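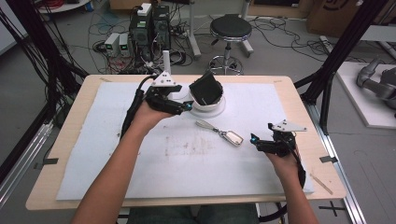

*Room 507, Kerness: foam board cover on a light wooden table, with the bowl on its base plate and a key-shaped metal piece in the middle.*

## Table covers: what we use, how they go down, when they come off

The foam board covers have been on the Kerness tables long enough for a second round of replacements, and the notes from the first round were spread over several emails and a sheet taped inside a cabinet door. This item replaces both. It applies to Kerness and to the two rooms at Flurnitgate. It does not apply to the soldering benches, which keep their own mats and should never have foam board on them.

### Material

The current board is Tilel sheet, 10 mm, in the pale blue-white color. We buy it through Sembiring in full sheets and cut it on site. The earlier 5 mm board is discontinued here. It bowed within a few weeks when the room was dry, and the raised middle was enough to make round items drift toward the edges. If you find any of the thin board in the storage rack, use it for packing.

Pale board was chosen for contrast. Most of what gets handled on these tables is either dark or bare metal, and both are easy to find against it. The exception is white dishes. A white bowl on a white base plate on pale board has very little edge to look at under overhead light, so put something dark in the bowl if you need to locate it quickly, or turn on the side lamp. The side lamp in 507 has a new bulb.

The board is soft. A dropped key leaves a small dent and makes almost no noise, and the wood underneath is protected. The dents stay. Several people have asked whether a rigid plastic sheet would last longer. It would, and we tried one for a week at Flurnitgate. Flat metal parts slid on it, thin ones were hard to get a fingertip under, and the sound of anything being set down carried into the next room. The sheet is now a shelf liner.

### Cutting

Cut with a fresh blade and a steel straightedge, in three passes:

1. Score the top paper.
2. Cut the foam.
3. Turn the sheet over and cut the bottom paper from the other side if it has not separated.

A single deep pass tears the foam and leaves crumbs that turn up on everything for days. Cut on the floor mat or on scrap board. Two of the tables at Flurnitgate have long knife lines in the wood from people trimming a cover in place, and a cover will not fully level over them.

Leave a margin of bare wood all the way around. The tape needs wood to stick to, and the margin gives a place to set down items that are not part of the current layout. Anything left in the margin at the end of the day goes back to its bin, including loose sticks, tape ends and pencil stubs.

### Taping

Black tape is for the board. Tan tape is for marking positions on the table itself. Please keep to this. When someone strips a table for cleaning, the black pieces come up with the board and the tan ones stay where they are, so the next cover can be put back in the same place. Last month a full set of corner marks was removed from one table along with the old cover, and measuring everything in again took most of Wednesday morning.

One short piece of black tape on each side edge is enough for ordinary use. Press the tape onto the board first, pull it lightly outward, then press it onto the wood. Do not run tape along the full length of an edge. Full-length tape traps grit, tears the paper facing when it is lifted, and leaves a line of adhesive that has to be scraped. If the board shifts with a single piece on each side, the wood is dusty. Wipe it and tape again before adding more.

Fold the last few millimeters of each piece under itself to make a pull tab. This applies to both colors.

### Bowls and base plates

Each bowl is kept with a round base plate of matching color. The plate sits flat on the board and the bowl sits on the plate. Used together they spread the load, and the bowl does not press a ring into the foam. A bowl placed directly on the board and left overnight with anything heavy in it will mark the surface, and the ring then acts as a shallow seat that the bowl tends to drop into whether or not that is where it is wanted.

Place the plate near the back of the board, close to the center line. Items that are to go into the bowl start in the middle of the board, flat, with open space on both sides. Objects with a flat or angled top often come to rest tilted against the inside of the bowl. This is acceptable. They do not need to be straightened, and no layout should depend on which way an item leans once it is in.

Wash bowls by hand with dish soap. Wash the plates as well; they are regularly forgotten, and the underside picks up the same gray residue as the board.

### Keys and other jointed items

Jointed metal items have their own short section this time. A key with a tag attached behaves as two items. When it is set down it may land with the tag folded under the handle, and then it sits higher at one end and rocks. Lay it out so that the handle and the tag are both flat and the link between them is not under tension. If the link has twisted, turn the tag over once and it will normally release.

For the same reason, pick up a jointed item by the longer part and let the tag follow. Picking it up by the tag works, but the handle swings, and on the way to the bowl it tends to strike the rim. The rim of one white bowl at Flurnitgate has been chipped this way. That bowl has been taken out of use and should not be returned to the shelf.

Metal pieces are the main source of smudges. Wipe them with a dry cloth before they go back in the bin. New ones from Sembiring arrive with a light film of oil, which needs a drop of soap and a full dry before first use.

### Cleaning and marks

Gray smudges and scuffs collect in the lower middle of a board, where hands pass over it most. They are cosmetic. A white vinyl eraser removes most of them. Use light strokes in one direction and brush the crumbs off with the soft brush, not the side of the hand.

Do not use:

- alcohol wipes, which lift the facing and leave a dull patch
- melamine sponges, which take the surface off with the dirt
- a wet cloth of any kind

A board that has been wetted should be removed at once and stood on edge. Drying it flat on the table leaves moisture in the wood, and the cover will bow regardless.

### Replacement

Turn a board over before you replace it. The second side gives nearly the same life as the first, and several boards in the last round were discarded with an unused face. Replace the board when any of the following applies:

- the facing is torn anywhere inside the working area
- a dent is deep enough to catch a flat item as it is slid across
- the board lifts from the wood in the middle when both sides are taped
- both sides are scuffed beyond what the eraser will remove

Write the date on the underside in pencil when a new board goes down. Marker shows through after the board is turned.

Used boards go in the tall rack by the freight door, where they are cut down for drawer liners and packing. There is a limited amount of space in the rack. If it is full, break the board in half over the edge of the bench and put it in general waste. The paper and foam are bonded, and the recycling contractor will not take it.

### Floor behind the tables

Cables on the concrete behind the tables should stay clear of the table legs. When a table is moved for taping, lift it. Dragging a leg across a cable damages the jacket, and the damage is usually on the underside where it will be missed. Excess length should be coiled and laid flat, away from the vents of anything standing on the floor. Keep the displays on the power supplies facing the table so they can be read without walking around.

Small boxes may be placed on top of the computer towers if they are light and do not cover an opening. Cups may not.

### Stock

The October order was for 200 sheets across both sites. Delivery is in 2 lots, the first to Kerness and the second to Flurnitgate. Sheets are stored flat, under the weight board, with the wrapping left on until use. Please do not stand them against the wall, even for an afternoon. Black tape is in the top drawer of the supply cabinet in 507 and tan tape is in the drawer below it. If you open the last roll of either, put the empty core in the tray on top of the cabinet, which is checked when the next order is made up.

The sheet inside the cabinet door has been replaced with the cutting and taping sections from this item. The older version mentions the 5 mm board and should be thrown out if you have a copy.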